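Air conditioner remote control

An air conditioner remote control is a handheld device used to operate a room air conditioner from a distance. It sends coded commands, usually by infrared light, to a receiver built into the indoor unit. Remotes of this kind are supplied with most wall-mounted split systems, with many window and portable units, and with some ceiling cassettes. In wall-mounted systems the remote is often the only practical means of control, as the indoor unit itself carries little more than an emergency button behind the front panel.

Contents
1 Function
2 Construction
3 Signaling
4 Display and symbols
5 Controls
6 Power supply
7 Storage and handling
8 Faults
9 Replacement and universal types
10 See also

Function

The remote sets the operating mode, the target temperature, the fan speed and the position of the louvers. Further functions depend on the model and may include a timer, a sleep program, a high-output setting and control of a panel light or an air filter.

Air conditioner remotes differ from television remotes in one important respect. A television remote sends a short code for the button that has been pressed, and the television keeps track of its own state. In most air conditioner systems the remote holds the settings in its own memory and sends the complete set with every press. A single press of the temperature button therefore transmits the mode, temperature, fan speed and louver position together.

This arrangement has a known side effect. If a command does not reach the indoor unit, the display on the remote and the actual state of the unit no longer agree. The next command that is received brings the two back into line. For the same reason, two remotes used with one unit will show different settings until each has been operated, and the unit follows whichever was used last.

Construction

The usual form is a narrow, flat case of molded plastic, held in one hand and worked with the thumb. White and light gray are the most common colors, chosen to match the indoor unit. The case is made in two shells. The upper shell carries the display window and the openings for the buttons. The lower shell holds the battery compartment and, in some designs, a hook slot or a recess for a wall holder.

Inside is one circuit board with a microcontroller, a quartz crystal or ceramic resonator, the display and one or two infrared diodes at the front end. The buttons are normally a single sheet of silicone rubber with conductive pads on the underside. Pressing a button brings the pad into contact with open tracks on the board and closes the circuit. Harder plastic caps are sometimes placed over the rubber for the most used functions.

Older and more elaborate remotes have a sliding or hinged cover over the lower part of the keypad. The cover leaves the power and temperature buttons exposed and hides the timer and setup buttons. Covers of this type tend to work loose with use, and many current designs omit them.

Signaling

Most remotes use near-infrared light, switched on and off at a carrier frequency in the range of 36 to 40 kHz. The carrier lets the receiver tell the signal from daylight and from lamps. Data is carried by the length of the pulses or of the gaps between them. Each transmission begins with a long leading pulse and generally ends with a checksum, and the indoor unit discards any message whose checksum does not agree.

There is no common code for air conditioners. Message lengths vary widely between makers and between product lines of the same maker. The early Skeltero wall units used a short message with a one-byte function field, which allowed 256 combinations. Later Skeltero models sent the full state and needed a much longer message, and remotes of the two generations cannot be exchanged.

Infrared light does not pass through walls or furniture, though it reflects well from pale surfaces. A remote pointed at a white ceiling will often work as well as one pointed at the unit. Range is normally several meters and falls as the batteries weaken.

Radio remotes are also made. They do not need a line of sight but must be paired with the unit before use.

Display and symbols

Nearly all air conditioner remotes have a liquid crystal display, typically a gray rectangular panel near the top of the case. A display is needed because the remote stores the settings. The display is usually a fixed-segment type, in which each number and symbol has its own permanent shape that can be darkened or left clear.

Common symbols include:
Snowflake – cooling
Sun – heating
Water drop – drying
Fan blades – fan only
Triangle of arrows or letter A – automatic mode
Crescent moon or star – sleep program
Clock face – timer

The temperature shown is the target, and most remotes do not measure the air at all. An exception is the type with a built-in sensor, which reports the temperature at the place where the remote is lying. The Etavix range offered this as a selectable function, sending a reading to the indoor unit at intervals of 3 minutes. A remote used in this way has to be kept in the occupied part of the room with its front end toward the unit.

In regions where both temperature scales are used, the remote can often be switched between Fahrenheit and Celsius, either by a key combination or by a small switch in the battery compartment. A setting of 67 degrees Fahrenheit has no whole-number Celsius equivalent, and units that work internally in Celsius round it to the nearest step.

Controls

The power button is normally larger than the others or set apart by color. The temperature buttons are placed close together, either as a vertical pair or as part of a cross-shaped group with other functions at the sides. The remaining buttons are arranged in rows and marked with words, symbols or both.
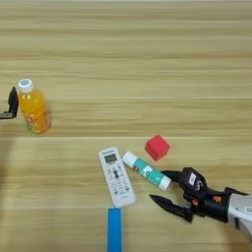 White air-conditioner remote with a gray display and rows of small buttons, on a wooden tabletop beside a bottle of orange juice.

Markings are printed on the buttons or on the case next to them. Printing on the buttons wears away first, beginning with the temperature pair. Some makers mold the symbols into the rubber to prevent this.

Setup functions have no button of their own on most models and are reached by holding two buttons together. A child lock is the most common of these. A locked remote shows a small padlock or key and ignores other presses.

Power supply

Two AAA cells are standard. Some larger remotes use AA cells, and the thin card-type remotes supplied with portable units use a lithium coin cell. Consumption is very low between presses, as only the display and the clock are running.

In a bench test of the Turkov handset, one pair of alkaline cells gave 2,132 transmissions before the display began to fade. The test was run at a constant rate and does not represent household use, where the age of the cells is often the limiting factor.

Removing the cells erases the stored settings in most designs. The remote then starts with a default state, commonly automatic mode, and the clock must be set again. Rechargeable cells can be used in many remotes, but their lower voltage may reduce the contrast of the display.

Storage and handling

A wall holder is often supplied and is fixed with two screws or an adhesive pad. Remotes with a holder may be operated without being removed if the holder faces the indoor unit. In practice many remotes are kept on tables, shelves and windowsills.

Liquids are a frequent cause of damage. Sugary drinks leave a film under the rubber keypad that makes buttons stick or holds a contact closed. The case can be wiped with a cloth dampened with water or mild soap. Solvents may cloud the display window.

Cells should be taken out at the end of the season if the remote will not be used for several months.

Faults

No display. The cells are exhausted, fitted the wrong way around, or making poor contact. Corroded springs can be cleaned with a cotton swab and a little vinegar, then dried.

Display normal, unit does not respond. The infrared diode may have failed, or the receiver may be blocked. Many phone cameras show the diode as a pale violet flicker when a button is pressed.

One button does not work. The conductive pad is worn or dirty.

Missing segments. The strip connecting the display to the board has shifted or been damaged.

Replacement and universal types

Replacement remotes are identified by the part number on the back of the case or inside the battery compartment. Similar appearance is a poor guide, and cases from the same mold have been used with different codes. The Ellis replacement series, for example, used one case for several incompatible code sets.

Universal remotes contain a library of codes. The user enters a number from a printed list or starts an automatic search, during which the remote sends power commands from each set in turn until the unit reacts. Functions particular to one model are often missing.

See also
Infrared receiver
Liquid crystal display
Split air conditioner
Thermostat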